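Home automation and hobby robots > Events > Flosa open day, who else went?

14 replies hidden. Showing newest first is OFF

stultness_bob
Went to the Flosa open day in Stultness this September. Got there at 13:00 and stayed until they closed up. The hall had a conveyor sorting demo and a welding cell, but I spent most of my time at the cord bench, where the arm picks up small parts and works with a green cord. They let visitors save pictures from the wrist camera. Mine: 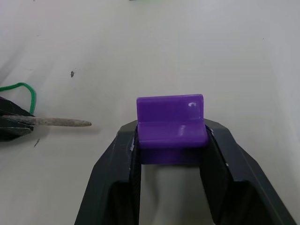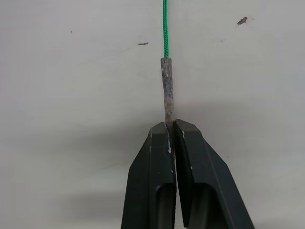
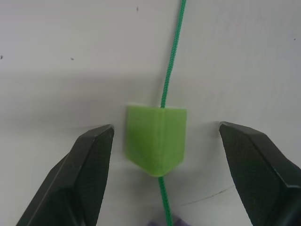 Purple block in the grip, then the metal rod on the cord, then the light green block on the cord with the jaws open.

Re: Flosa open day, who else went?

gearlash
I was there in the morning. Good bench, but I thought the talk ran long. They had 20 minutes of slides before anything moved. The kids in front of me gave up and went to the conveyor.

halfturn44
I liked the slides. The part on grip force was the only place all day where somebody gave real detail. The guy at the welding cell just kept saying it was fast.

gearlash
Fair, but put it on a handout. It's an open day.

pinionpete
What are the jaws made of? Looking at the first two pictures, there are scuffs on the inner edges of the fingers. I print mine and they mark up like that too.

stultness_bob
Didn't ask. The inner faces have a grip texture, you can see it pretty well in the third picture.

pinionpete
OK thanks. I glue rubber on mine and it peels.

oldrelay
I'll be the grump. Picking up a block is something a cheap arm could do when I was in school. I drove over from Matheson for this and I wouldn't do it again.

halfturn44
A block, sure. A cord is a different thing. It moves every time you touch it, and anything hanging on it moves too. Try it with your cheap arm.

oldrelay
I have. It's a fixture problem. Clamp the cord at both ends and you're done.

halfturn44
And if you can't clamp it? Half the wiring jobs at my plant have one loose end.

oldrelay
Then you pay a person to do it – that's what we do.

wrenchmoth
Does anybody know the price? The Hadero table had a small arm for 1199 and the sign didn't say if the gripper came with it.

gearlash
Gripper is extra. I asked. They said 4 weeks for delivery but wouldn't put it in writing.

wrenchmoth
Thanks. I'll wait for a used one.

stultness_bob
If they run it again next year I'd go early. Parking behind the hall was full by lunch and I ended up walking from the train station.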